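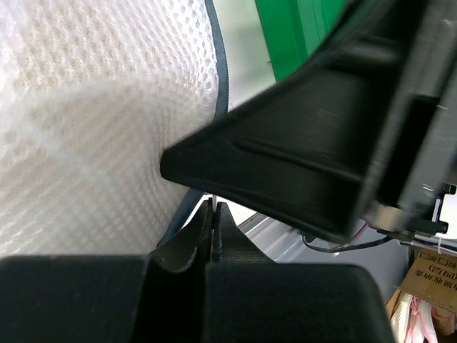
Crime and Courts Desk

The police department in Dakside wants credit for a drop in burglaries. It says break-ins fell to 602 last year, and it puts the improvement down to Zultley, the alert service it began paying for two Septembers ago. I have read the department's report twice and still can't find the part where one thing leads to the other.

Zultley lets residents flag a suspicious car or a stranger on the porch from their phones. The department logged 2244 such alerts in a year. It lists 36 arrests "connected to" them, a phrase the report never defines. When I asked, a spokesman said it could mean an alert came in on the same block within a day of the arrest. By that measure my mailman is connected to a good many crimes. 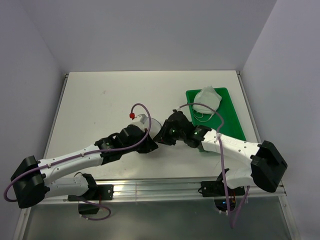
2 min read

Kerttu Valtonen spent over 30 years as a burglary detective in Vukaritz, the next town up the river, and she is no fan of the math. Her town never bought the service. Break-ins dropped there too.

"You get one crew working a string of houses, you catch them, and your numbers look wonderful," she told me. "Then somebody comes along and sells you the reason."

The Sarkar ring, named for the street where its first three break-ins took place, was caught the old way. A woman walking her dog at 6 a.m. wrote down a license plate and called the station – on a landline, according to the court file. The report counts that arrest among the 36.

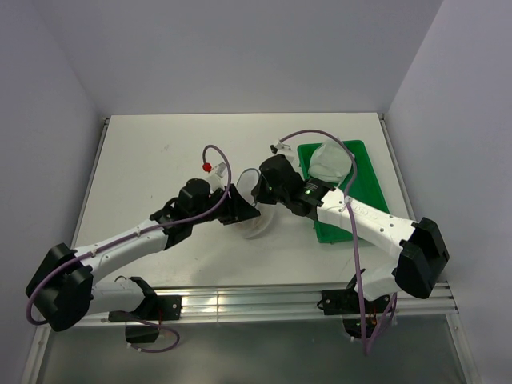 A question of credit

Maybe the alerts do help. The chief says patrols reach a block faster when neighbors are paying attention, and that sounds reasonable. But he gave me no response times from before the contract, and the renewal goes to the council with none attached.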